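Silicone-Tipped Serving Tongs: Six Months of Bread, Buns and One Broken Croissant

I have owned a lot of bad tongs. The scalloped metal kind that tear up pastry, the all-plastic kind that bend when you pick up anything heavier than a lettuce leaf, and a pair of wooden toast tongs that smelled like garlic forever after one unfortunate evening. So when my neighbor Ayantu Negash started raving about her Talside tongs (she does a bake table at our block's summer get-together and goes through 500 pieces in a weekend, so she has opinions), I caved and bought a pair in yellow.

They're steel arms with silicone tips, and that's really the whole product. I paid $17 at Hatport, shipping included, and I've used them almost every morning.

First impressions

They're lighter than I expected! I was used to kitchen tongs built for turning steaks, and these feel more like something you'd find on a hotel breakfast buffet. The arms are thin and you don't have to squeeze hard. My hands get stiff before coffee, so that was a pleasant surprise. There's no locking ring at the end, though, so they spring open in the drawer and grab the whisk. I've taken to putting a rubber band around them, the same one that came on the broccoli.

The color is loud. If you like a calm neutral kitchen you'll want something else, but I can find mine in a full sink in about two seconds – very handy in a house where everybody borrows everything.

How they handle bread

I mostly use them for Sunday-type breakfasts, when I set out rolls and pastries and let people help themselves. Croissants are the real test, because the layers flake off if you so much as look at them, and metal teeth just go straight through. With the silicone you get a soft, slightly sticky hold, and I can move a croissant from tray to plate with most of its crust still attached. I did snap one clean in half back in July, but I was talking with my head turned and I blame myself for that.

Long rolls are easy if you grab them across the middle. Grab one near the end and it swings around and takes out whatever is next to it. Round glazed buns are the trickiest of the lot. The tips slide a bit on a shiny top, so I go in low and pinch the sides, and even then I keep a hand nearby.

I like them best with a low tray, where you can get in between things from the side. My pink one is just big enough for a croissant, a long roll with a sugary-looking sprinkle and a couple of round buns, and it looks very cheerful on the butterfly board with those yellow tips next to it.

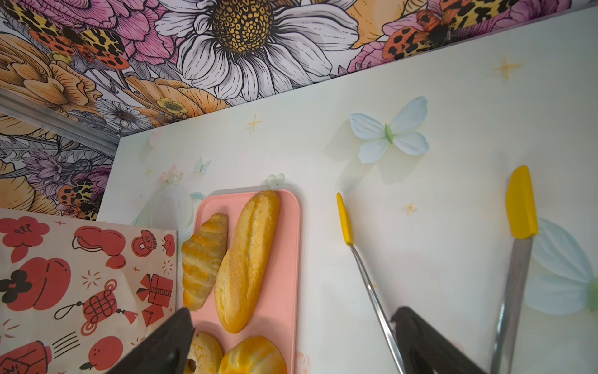

Cleaning

Mine go in the top rack and come out fine. Sugar glaze likes to hide where the silicone meets the steel, so every couple of weeks I run an old toothbrush along the seam. Tomato sauce left a faint orange shadow on one tip that took three washes to fade – I've kept them on bread duty ever since.

What I'd change

A lock, obviously. I'd also like the arms an inch longer for reaching the back of a crowded table. And the hanging loop is too small for the hooks I have, which is a silly thing to be annoyed about, but I'm annoyed about it every single time I put them away.

My friend Nicanor has the Jekex pair, which do lock, and I borrowed them for a weekend to compare. They're sturdier and better for hot food, but the grip is stiffer and I squashed two dinner rolls flat before I got the feel of it. For meat or corn I'd go with his. For anything with a flaky crust I'm keeping mine.

Would I buy them again?

Yes, and I sort of already have – there's a second pair wrapped up in the closet for my sister, in blue, and she gets the broccoli band too.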